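Robotics > Events > Demonstrations > Pamatitz Open Day

Main page Topics Places Recent changes Log in

Pamatitz Open Day (2018)

The Pamatitz Open Day was a public demonstration of robotic hands held on May 31, 2018, in the main workshop of the engineering firm Zillari, in the district of Pamatitz.

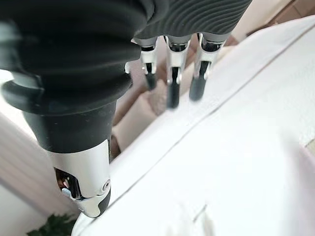

The demonstration hand over a white surface, with its thumb at left and three fingers.

It was the first occasion when the firm showed its work on handling of soft materials to people from outside. The event is remembered mainly for the folding demonstration, which was repeated through the day, and for the discussion that followed about slow and fast movement in machines of this kind.

Background

Zillari began as a repair shop for packing machines. In its early years it made replacement parts for bakeries and for one paper mill, and the interest in robotic hands came later, through the engineer Gilberto Villca. Villca had worked with grippers of the simple type, which open and close like a pair of tongs. He considered that these were good for boxes but poor for cloth, paper and bags, where the object changes its shape as soon as it is touched.

The firm put together a small group for this question. The group worked in a room which was before a storage for cable, and it was known inside the company as the Bárány room, after the street on which its back door opens. For a long time the work was not shown to visitors. The decision to hold an open day was taken when the group had a program of movements that could be repeated without an engineer typing at the keyboard all the time.

Preparation

The preparation took most of May. The main workshop is divided by a wide passage, and the visitors were to enter from one side and leave from the other. Two large lathes had to be moved toward the wall, and one of them could not be connected again until the middle of June, a matter which caused complaints from the production department.

The group at first wished to show six tasks. After a rehearsal this was reduced to three, because the change from one task to another was too long and the public would have to wait standing. The tasks which were left out were the opening of a jar, the sorting of buttons and the turning of pages.

The invitation was printed in the local newsletter and hung in the public library. It asked visitors to reserve a place, but this was not enforced at the door.

The demonstration

The firm had expected 200 visitors. According to the notebook kept at the entrance, 246 people came, and the last group was admitted after the official hour of closing. Each group remained in the workshop for one complete round of the tasks.

The three tasks were the following.

Pressing and smoothing. The fingers were brought down on a sheet and drawn across it with light pressure. This task was the slowest of the three. Villca explained to the visitors that the difficulty is in the height: if the hand is too high it does nothing, and if it is too low the sheet travels together with the fingers.

Folding. The hand took one corner of a cloth between the thumb and the fingers, lifted it, and carried it to the opposite corner. The fold was then closed with the side of the thumb. In several rounds the corner was lost in the air and the movement had to be started again from the beginning.

Handing over. A visitor was invited to receive the folded cloth. The hand released it when it felt a pull. Children were allowed to take part in this task if an adult stood beside them.

Between the rounds there was a pause for questions. The same few questions were asked by nearly every group, in particular the price of the hand, which the firm did not give, and whether it could iron shirts.

Design of the hand

The hand used for the demonstration has a thumb placed against the fingers. The base joint of the thumb is covered with a ribbed black rubber boot, and the thumb ends in a silver metal tip. The fingers have silver metal joints and black rubber fingertips. In his talk, Villca put the weight on the fingertips, as rubber holds cloth with less force than bare metal needs.

The movements were recorded in advance and corrected by hand. By the day of the event the group had made 1,503 trial folds, of which the unsuccessful ones were also kept for study. The program was written inside the firm. The control cabinet was lent by Lateck, a supplier from the same district, and it was returned in the following week.

Reception

The comments in the guest book are in general friendly. Several visitors wrote that the hand was slower than they had imagined. Others wrote that the slowness made it possible to understand what it was doing. A teacher of textile work left a note of two pages with advice on how a corner should be held, and the group later tried her method with the thumb turned more to the inside.

There was some criticism of the arrangement. People in the back row could see little, and the voice of the speaker was covered by the compressor, which for technical reasons could not be stopped.

Later events

A second open day was planned for the next year but was changed into a visit for schools. The folding task was kept in the program. The button task was also brought back, in a shorter form.

See also

Robotic hand
Handling of soft materials
Zillari

Reader comments (4)

marta_k: I was in the last group. The corner fell two times and then it worked, and everybody clapped. The article should mention the clapping.

Oldlathe: The production department was right to complain. Connecting that machine again took us four days.

pvd: Is the note of the textile teacher published somewhere? I would like to read it for my students.

Oldlathe: @pvd Not published as far as I know. Ask at the office, they kept the guest book.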